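Six weeks with the Semer tabletop kit

May 23, 2026

I said in my last post that I'd write up the Semer kit once I'd used it long enough to have an opinion. I have one now, so I'm putting it down while the details are fresh.

Semer is the sorting and placing kit from Plasholm. You get the controller, the mounting plates, a software license for one year, and a set of printed templates for laying out your work area. You supply the arm, the table and the computer. They list several arms it works with. I used the one I already had, and it was on the list.

I paid 856 dollars with shipping. There is a cheaper version without the mounting plates. If you have your own way of bolting things down, get that one. The plates are well made, but two of the holes on mine didn't line up with my base and I had to drill new ones.

Setup took me an evening and most of the next morning. The printed manual is for an older version of the software, and the menus have moved since then. Use the online manual and leave the paper one in the box. I lost an hour before I figured that out. The calibration step asks you to touch the tool to several marks on the table, and it will let you continue even if one is badly off. Check them yourself before you go on.

The main idea is that you show the software a place, give it a name, and then tell it which things go there. You don't write code unless you want to. My first job was picking up a cup and setting it down in a marked spot, and I had that going the same day. It was slow. The default speed is set very low and the setting to raise it is three menus deep, under Safety.

After that I started adding other things to the table to see what would confuse it. Flat things are the hard part. A cup gives the fingers something to close on. A disk lying flat gives them very little, and the stock fingertips are thick and rounded. Jin-sol Byun lent me a set of thinner tips from Hutholm and those helped a lot. They cost 70 dollars for a pair, and I've since ordered my own. I think Plasholm should put something like them in the box.

Dark objects were better than I expected. Shiny covers were worse. With the overhead lights on, the software kept drawing the outline of a glossy box too small, and the arm would come down short of the edge. Turning off one row of lights fixed most of it. There's a glare setting too, but I couldn't see that it did anything.

I kept a log for the last stretch of testing. I ran 200 picks with mixed objects on the table and wrote down each miss. The misses were nearly all flat things, and most of those were with the original fingertips. With cups only, I stopped bothering to write anything down.

The layout I've settled on uses two circles on the table, one for where the cup starts and one for where it goes. The rest of the surface is clutter for the software to ignore or sort, depending on the job. The green cup is my standard test piece.
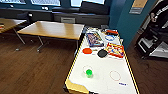

Do you need to know how to program to use the kit?

You can do all the basic jobs from the menus, and you only need code if you want it to talk to other equipment.

Support was fine. I wrote in twice. The first time, Anika Sorensen answered the next day and sent me a corrected calibration file. The second time I asked about the license, and that took more than 6 days. The answer was that after the first year the software keeps working but you stop getting updates. I'd like that printed on the product page.

I also looked at the Çınar kit before I bought this one. It has better fingertips and a nicer manual, but it only works with their own arm, and I wasn't going to buy a second arm. If you're starting from nothing, it's worth pricing both.

I'm keeping the Semer. Plasholm says a software update is coming in June with changes to how it handles reflections. I'll run the same log again after I install it and post the numbers.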